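Florlow Robotics Club: Frequently Asked Questions

Who can join?
Anyone in grades 8 and up, whether or not you have ever held a screwdriver. Plenty of our members came in knowing nothing at all about motors or code, and we were very glad to have them! We have room for 18 students each term, and there's a short waiting list after that.

When do you meet?
Every Monday after school, until the late bus leaves. In May we usually add a few evenings, because the Bruvano Kitchen Challenge is coming up and everybody suddenly wants more time with the arm.

What is the Kitchen Challenge?
It's a friendly contest between clubs in which a robot arm does small kitchen jobs, such as putting things in a bowl, taking them out again and moving them to another spot on the table. Teams have four students each, and a perfect run is worth 400 points. Please don't worry if your first runs score next to nothing — that's true of most teams, and the judges are kind about it.

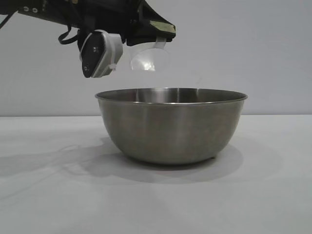
Students are welcome to change the gripper as much as they like between practice runs, with tape, zip ties, bits of plastic or whatever is in the parts drawer. We only ask that you write each change in the team notebook, so the next group knows what it's working with.

Do I need to buy anything?
No. The arm and the tools stay in the club room. A notebook and a pencil will do nicely, and closed shoes, please.

Can parents visit?
Of course, and we love it when they do. Come for the last half hour, when the teams are usually testing — just keep behind the line on the floor while the arm is switched on.

What if I miss a week?
Come back the next one. Your team will catch you up.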